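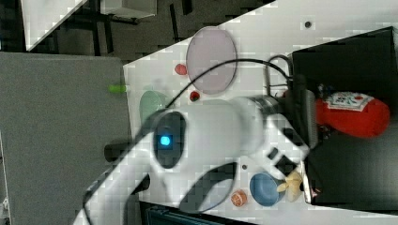
Fig. 2. Arm at the bench, fingers on the small yellow piece, light glowing blue.

**Cell upkeep, notes for the Tuka bench (room 613)**

Read before your slot. Slots are 30 min, not long, so come with the sheet already printed.

**Before power**

- table clear under the arm's path. Small bits pushed to one side, not under the elbow
- cable: follow it by hand from base to wrist. Needs a loose loop with the arm fully out. Tight = stop, re-clip, tell the desk
- connectors by the wrist: push each one home, don't twist
- finger pads: look for lifted corners. Wipe with a damp cloth, no solvent (it eats the glue)

**Power up**

1. E-stop in. Mains on. Wait for the ring.
2. Blue steady = carry on. Anything else, write it down and see the Hakim sheet, page 14.
3. E-stop out, home the arm at slow speed. One person on the stop the whole time.
4. Open and close the gripper empty, then on something soft and light.

**Pads, when to swap**

Black pads on the white fingers. Swap both together, never one. Old glue off with a thumbnail or the plastic scraper, NOT a knife, last year's fingers are full of grooves. Press new pad, hold, leave it over lunch if you can. After that redo the zero for the gripper or it thinks it's closed when it isnt.

**Wrist joint**

Hand on it, power OFF, rock gently side to side. Any click you can feel goes in the log. Don't tighten anything yourself, the Cemimden screws strip very easily and we're down to the last bag.

**Test pick**

Small piece first, then the ball, then something soft into the bin. Same order every time so logs can be compared. If the arm drags the cable over the table during the bin move, go back to the cable step.

**Log**

Time, ring colour, pads ok / swapped, wrist ok / click, anything odd. Initials. Illegible entrys get sent back.

Next week: Trumness controller, backing up and restoring settings. Bring a memory stick.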